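Worier Lettings
Mid-term home check: laundry corner, kitchen side and entrance
Property: Flat 2, Trundska Court
Sheet ref: 481

How to read this sheet

Each line has a result and, where there is something to say, a comment. OK means no action. ADVISE means we would like the household to do something but will not chase it. ACTION means somebody has to do it, and the comment says who. N/C means not checked this time.

The check covers safety and the condition of the fittings. It does not cover how tidy anyone is. Washing, shoes and shopping are only mentioned where they are near water, heat, a plug or a way out.

The household was told of the check in advance and has a copy of the blank form.

Section A. Laundry

A1. Washing machine stands level and does not rock when pushed at the corners.
OK.

A2. Inlet hose and waste hose: no cracks, no drips at the joints.
OK. Inlet hose is the Plilleo type with the plastic collar. Hand tight is enough for these. Please do not use a wrench on the collar.

A3. Isolating valve turns by hand.
ACTION (Worier). Stiff. It moves but takes more effort than it should, and a person with a weak grip would not manage it. Added to the plumber's list.

A4. Door seal clean, no tears.
ADVISE. No tears. Some grey residue in the fold at the bottom of the seal. Wipe it out with a cloth and leave the door ajar between washes. An empty wash at 60 once a month also helps.

A5. Detergent drawer removed and rinsed.
ADVISE. Drawer comes out by pressing the tab at the back. The household did not know it came out, so there is a bit of build-up. No fault.

A6. Dryer filter.
N/C. There is no dryer in this flat.

A7. Clothes kept clear of heaters and of the hob.
OK. The heap waiting to be sorted was below the worktop and not against a heat source. It was a mixed heap, jeans and a bright red cloth in with white things, which does no harm to the building but is worth a word under A8.
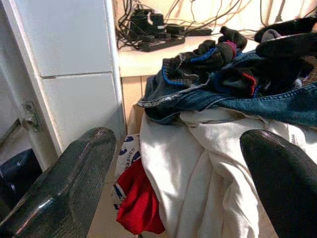

A8. Clothes sorted and pockets emptied before washing.
ADVISE. This line is on the form on account of pockets. Coins, hair grips and screws get through the holes in the drum and end up in the pump, and a blocked pump is the commonest call-out we have for a machine under five years old. The call-out is chargeable if the blockage is something from a pocket. Jeans are the usual culprits, coin pocket included. Turn them inside out and you will find most of it.

On colours: we are asked about this more than you would think, so a short answer. Wash reds on their own the first few times, and keep them out of a white load until the rinse water runs clear. Dark socks and dark knitwear can go in with the denim. If a white load has come out pink, do not dry it. Wash it again straight away by itself and most of the dye will usually shift. The agent cannot compensate for dyed clothing.

A9. Washing dried with a window open or the extractor on.
OK. Household says the window is opened. No mould on the reveal or behind the machine. There is a trace of condensation staining on the sill paint which was also on the previous sheet and has not grown.

A10. Detergents and bleach out of reach of children.
OK. High cupboard. No children living here, but visitors bring them.

Section B. Worktop and cabinet

B1. Worktop fixed and does not lift at the front edge.
OK.

B2. Worktop surface: burns, chips, swelling.
OK. White gloss shows everything, so this was looked at with a torch from the side. Light scratches only, fair wear. Please keep using a board.

B3. Sealant where the worktop meets the wall.
ACTION (Worier). A short length has come away in the corner. Water standing there will get behind the cabinet in time. To be raked out and redone. Until that is done, dry the corner after wiping down.

B4. Cabinet panels sound, no swelling at floor level.
OK. The plain front panel sits straight on the tiles with no plinth, so mop water gets to it easily. Use a wrung-out mop along there. Bottom edge was felt by hand along its length and is firm.

B5. Small items and utensils away from the front edge.
OK. A pair of wooden chopsticks was lying out on the worktop, well back. The form asks about knives, and none were left out.

Wooden utensils in general: do not leave them to soak, and throw them out when they split or go furry. A split holds food and does not come clean.

B6. Boxes and packets kept clear of anything that gets warm.
OK. Seasonal boxes and dry goods only. Nothing stacked high.

B7. Cables tidy, and dry.
ADVISE. Black cables lie in a tangle on the worktop near the foot of the window. There is no damage to any cable that we could find, and the plugs are all of the moulded type. The comment is about where they are. A window left open in rain will wet that end of the worktop, and a bundled cable cannot be wiped round properly. Please unpick them, put away any that belong to nothing, and run the rest along the wall side with a couple of ties. Pacheco, who do the electrical testing for the block, leave a bag of reusable ties in the meter cupboard and you may help yourselves.

B8. Extension leads: one only, not plugged into another.
OK.

B9. Window opens fully and locks.
OK. Key is on the hook. Please leave it on the hook.

Section C. Entrance side and floor

C1. Route to the door clear at full width.
OK, with the comment at C2.

C2. Furniture near the route stable and not likely to fall across it.
ADVISE. The slatted wooden shoe rack stands at an angle against the side of the cabinet. It is light, and a rack like that slides if somebody catches it with a foot or a bag. Set it square, all feet on the floor, with its back to the wall, heavier shoes and boots on the bottom rail.

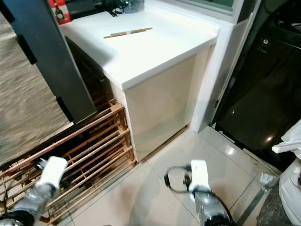 Page last updated: August

If it still rocks once it is square, check the screws in the side pieces before anything else. They work loose on every slatted rack we have come across and a quarter turn sorts it. Do not glue it. Felt pads are fine on the tiles but they pick up grit, so lift them and look now and again, or the grit will do the scratching the pads were meant to prevent.

C3. Brackets and hinges: screws present and tight.
ADVISE. All present. One screw was proud and was turned in during the visit. If a hinge starts to squeak or bind, tell us before oiling it, as cooking oil has been used in the past and it goes sticky.

C4. Curtains and woven hangings clear of heaters, sockets and lamps.
OK. The beige woven fabric hangs free and does not cover a socket. Vacuum it with the brush head twice a year. A loose weave holds a lot of dust.

C5. Floor tiles: loose, cracked, raised.
OK. Tapped with a knuckle and a coin. One near the threshold sounds hollow but does not move. Noted for next time, no work planned.

C6. Mats lie flat and do not slip.
N/C. Mat was out being aired.

C7. Smoke alarm sounds when tested.
OK. Tested with the button. The household should do the same every month.

C8. Door closes and latches by itself.
ACTION (Worier). Closes but needs a push for the last bit. Closer to be adjusted. Please do not prop the door in the meantime.

Section D. Meter and records

D1. Meter reading taken.
1,464. Read with the household present and written on their copy as well.

D2. Instruction booklets in the flat.
ACTION (household). The one for the washing machine could not be found. It may be in the drawer with the takeaway menus. If not, ask us and we will print one.

D3. Previous actions closed.
OK, apart from the sill paint at A9, which was left on purpose until the redecoration.

Actions for Worier
A3 stiff valve
B3 sealant in corner
C8 door closer

Actions for the household
D2 find the booklet

Advice, no deadline
A4 wipe the seal
A5 rinse the drawer
A8 pockets and colours
B7 cables by the window
C2 set the shoe rack square
C3 tell us if a hinge binds

Comments from the household

The household asked us to record the following.

The heap under the worktop was brought through that morning and had not been started. We have added this as asked. There is no mark against the household for it, and there is no line on the form that would allow one.

They would like a second shelf over the machine so that the powder does not have to live in the high cupboard. We have no objection to a shelf but the wall there is plasterboard, so it must go into the studs. Send us a sketch first — a photo with a pencil line on it will do.

They also asked whether a taller shoe rack would be allowed. Yes, if it is fixed to the wall at the top and the route to the door stays as wide as it is at present.

Notes for whoever does the next check

Bring the small torch, as the light over the worktop throws a shadow into the corner. Start with the valve at A3 and see whether it has been freed. The hollow tile at C5 is the one nearest the threshold, left-hand side going out. The meter cupboard key sticks — pull it back slightly before turning.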